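Search the forums Go Advanced search

We use cookies to keep you logged in. Accept Manage

Thread: Hand guiding vs remote for pick and place demos

bokstead_dan
Starting on fruit sorting at the Flundport shed. Do you lot teach by pushing the arm around, or drive it with a leader arm? I did six demos by hand and the playback is jerky near the plate.

Prilon
Leader arm, every time. When you push it by hand your own arm ends up in the camera view, and the policy learns from that too. Your six are also nowhere near enough.

kettle77
Disagree. Hand guiding is fine if you stand behind the base and keep your sleeves out of it. You feel the contact, which you don't get through a cheap leader. I've had good results with apples that way. Bananas less so - they roll when you pinch near the tip.

Prilon
You feel it, but the recording doesn't, unless you're logging torque. Are you?

kettle77
No. Fair point on that one, but I still get smoother grasps.

bokstead_dan
Does the start position matter? I've been parking the arm in the same spot each time.

Duygu Yurt
Vary it. Move the plates and the fruit between demos as well, or it will just memorise the path. And slow down for the last bit before you close the gripper. Most jerky playback I see comes from the operator hesitating there, whichever way they teach it.

bokstead_dan
Thanks. Borrowed a leader arm from Çetinkaya and switched over. My layout now, apples and bananas with a plate either side:

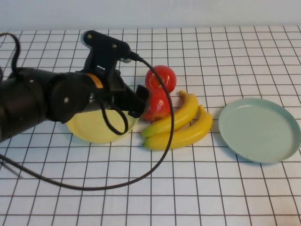 kettle77
I'd still do four by hand on the same layout and compare the two before you give up on it.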